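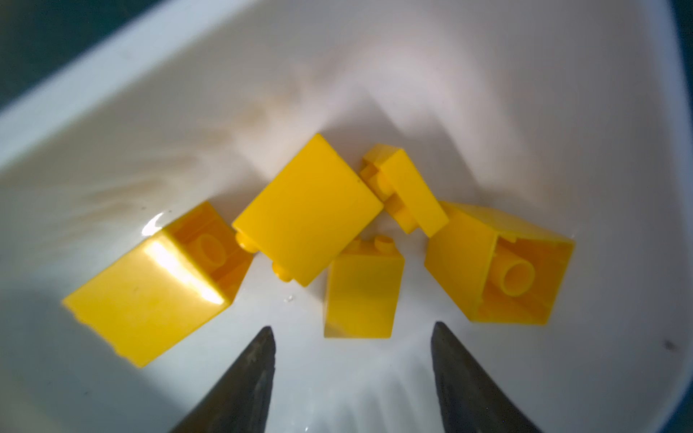

Yellows in their tray, brown smudge at the top left

Drarnuson Home Help > Toys & Playthings > Cleaning and Storage

Sorting bricks by color in white trays – how do I keep the trays clean, and is color even the right way to do it?

Posted by Samran Limsakul, Feb 3, 2023

Hi all! I've been working my way through a big mixed lot of toy bricks I picked up at the Cirholm flea market (1292 pieces according to the tag on the tub, and I'm taking their word for it). I decided to sort everything by color into shallow white plastic trays, red in one, green in one, yellow in one, and do the odd colors later.

I love how the trays look, but the white shows everything. The yellow tray has a brownish smudge on the floor of it and a bunch of faint streaks running diagonally, and I can't work out if that's dirt or if I've scratched the plastic. I gave it a wipe with a damp paper towel and I can't say it did much. It's a slightly shiny plastic and I'd hate to make it dull.

The other thing is the sorting itself. I've got the trays set out on the dark teal table, and I like that a lot for finding strays, because a red or yellow brick really jumps out on that color. My trouble is that I keep ending up with loose ones on the table between the trays. 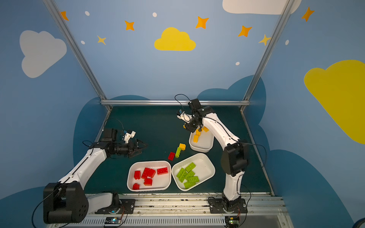 I do a session of 20 minutes or so in the evening and then stop, and I'd like to be able to leave it all set up and come back to it. The trays aren't deep, so once the green gets piled up I worry about bricks sliding off when I move it. Would you go deeper? Sort by shape first? My sister says color sorting is a waste of time and we had a whole conversation about it on the phone. I'd like to have something to tell her!

Thanks for any help, and sorry this got long.

3 replies

petchrat_attic

Okay, I have strong feelings on this one, so bear with me :)

Trays first. Fill the sink with warm water and a squirt of plain dish soap and let the tray sit for an hour before you touch it. Then use a soft cloth, and go in the same direction as the streaks. If your fingernail catches on a streak when you run it across, it's a scratch and it's staying. If it glides over, it's residue and it'll come off sooner or later. For the smudge I'd make a paste of baking soda and water, dab it on with a fingertip, wait a bit, rinse. Please don't use the rough side of a kitchen sponge! I did that to a set of Nitov trays years ago and they went cloudy, and they pick up dirt twice as fast now.

Wash the bricks too, if you haven't. Flea market bricks are usually grubbier than they look, especially up inside the hollow underside around the little tube. I put mine in a mesh bag and swish them in lukewarm water, then spread them on a towel overnight, open side down so they drain. If you put them back in a clean tray while there's still water inside, you get rings on the plastic and you're back where you started.

Now your sister. She's half right (sorry). Color sorting is fast and it looks wonderful, and for a lot that size with only a few main colors I think it's a perfectly good first pass. Where it gets annoying is when you want one particular small piece out of a deep pile of the same color, because your eye has nothing to grab onto. What I do is color first, then shape inside the color, but only for a color that has filled its tray. With mine that was anything past 55 pieces, and your trays may be bigger or smaller than mine.

I'd stay shallow for sorting. You can see the bottom and you don't have to dig. Then tip each tray into a deeper lidded box when you're done for the night, and start the next evening with empty trays. That takes care of the sliding problem as well.

garagegoblin

just use zip bags

Lorrie in the sewing room

I sort buttons, not bricks, but it's the same job really. On the loose ones between the trays – push the trays right up against each other so there's no gap to drop into. If one of them sits at an angle, straighten it. I also keep an extra dish for "don't know yet" and everything doubtful goes in there, so I'm not setting things down on the table while I think.

For moving a full tray, lay a folded dish towel over the top and keep one hand flat on it. I've carried up to 90 big coat buttons down the stairs that way and only lost a couple, and that was the cat.

Agree with the baking soda. Rinse it well or you'll get white dust in the corners.

Samran Limsakul

Thank you all! Fingernail test done – it glides on most of them and catches on two, so I suppose those two are mine for life. Tray is soaking now. I'm going to try the lidded boxes for overnight, and Lorrie, I'm stealing the "don't know yet" dish. I'll tell my sister she's half right, but maybe not this week.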